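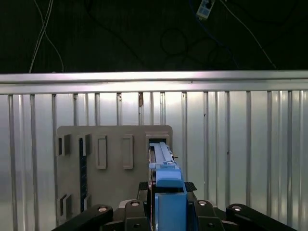

3.2 Vorgehen und ein paar Umwege

Ich gebe zu, dass ich mir die Sache mit den Lesetagebüchern leichter vorgestellt hatte. Der Plan war simpel: 18 Haushalte in Hakedstead schreiben einen Monat lang auf, was sie abends lesen, wie lange und bei welchem Licht. Torben Wegener hatte die Hefte schon drucken lassen (viel zu schön, mit Lesebändchen!), und im Oktober 2020 gingen sie in die Post. Zurück kamen 294 ausgefüllte Seiten, dazu Einkaufszettel, ein gepresstes Ahornblatt und eine sehr lange Beschwerde über Krimis.

Was mich beim Auswerten gleich gepackt hat: Die Leute lesen abends in Häppchen. Ein Kapitel, dann Tee, dann dasselbe Kapitel noch mal von vorn. Björklund nennt das »Rücklesen«, und ich übernehme den Begriff, auch wenn wir über die Abgrenzung zum bloßen Suchen der richtigen Stelle bis heute streiten. 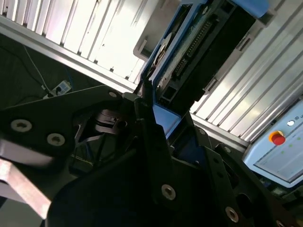
Abb. 4: Blaues Gerät auf geriffelter Metallfläche.

Für die Kodierung habe ich jede Seite zweimal gelesen, einmal im Oktober und einmal im November, und die beiden Durchgänge danach verglichen. Bei den Zeitangaben passte das prima. Bei den Stimmungen leider weniger – »müde, aber gern« habe ich erst als positiv und dann als neutral eingetragen, und so etwas kam öfter vor. Halvard Björklund hat die strittigen Stellen dann allein entschieden, ohne meine Einträge zu kennen. Seine Fassung liegt allen Tabellen in Abschnitt 4 zugrunde; meine eigene steht im Anhang, wer mag, kann dort gern nachrechnen.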